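Presside rule

The Presside rule is a working practice for mobile manipulators that clear drink containers from furniture in occupied rooms. It sets out how an open container is to be recognized, gripped and carried, and what must be checked on the floor before the arm moves. The rule was drafted at Pradatthorpe by Sandra Clegg and Kedir Moges and is now in its second edition, dated 5th June.

Scope

The rule covers cans, bottles and cups with a filled mass of up to 600 grams. Glassware and hot drinks are excluded.

Handling requirements

A container with a raised tab or missing cap is treated as full until weighed in the grip. Tilt during transport is limited to 21 degrees, and arm speed near the container to 200 millimeters per second. Where two cans overlap in the camera view, the nearer one is taken first – the second is then located again from a new image. Capped bottles are handled last.

Cables and power strips on the floor are marked as no-drive areas. Open containers may not be carried over them.
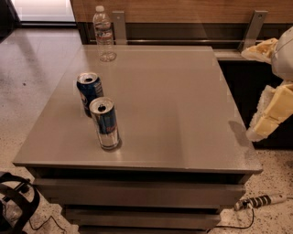
Revisions

The first edition allowed a container to be pushed to the edge of a surface before gripping. Lionel Tapley objected to this in January, and the clause was removed. Fault code 404, used when a container is lost from view, was kept unchanged.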